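Thread on the Dodarport assembly rules, as of 2021-12-06. I've read the full text of the ordinance and the two annexes. Numbers first, opinions later.

1/ The ordinance requires a permit for any gathering of more than 654 people on public land. The old threshold was 4000. Notice goes from two days to nine.

2/ The transport ministry's figure for the bridge march was 2199. The organizers never published one. Under the old rule neither side would have cared. Under the new one, the march needed a permit it could not have applied for in time.

3/ Section 6 is the part that got the least coverage. It lets the district commissioner suspend mobile data "in the affected cells" for up to 72 hours. No court order, no published notice. The operator gets a phone call and has to log it.

4/ Cundex, which runs most of the masts on the east bank, confirmed it received such a call at 4:10 pm on the day of the march. It would not say which cells. Customers in Urton, across the river, also lost service, so the word "affected" is doing a lot of work.

5/ Detentions: 1063 according to the police bulletin. The bulletin does not separate arrests from identity checks. I asked for the split and was told it will be in the quarterly report, due in March.

6/ Vinzenz Kuster, who is handling the petition against Section 6, argues that the annex was never read into the record and so has no force. I checked the minutes. The annex title is listed, the text is not. Whether a title is enough is what the court has to decide.
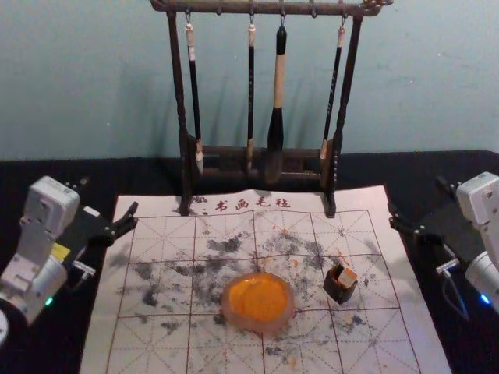 7/ On the signs. Article 11 bans "prepared placards exceeding one square meter" and exempts anything lettered by hand. No definition of either term. Four brushes hanging from a wooden rack, like these, would put you on the legal side of the line. A print shop would not. The fine is the same whatever the placard says.

8/ The Fitzsimmons amendment would have deleted Article 11 and restored the two-day notice period. It failed by three votes. Two members who spoke for it did not vote. The roll call is in the minutes, page 31.

9/ Correction to 3/: the 72 hours can be renewed once - so the ceiling is 144. The renewal clause is in Annex B, not the main text.

10/ Hearing on the petition is listed for the second chamber, no date yet. I'll post the filing number when the registry puts it up.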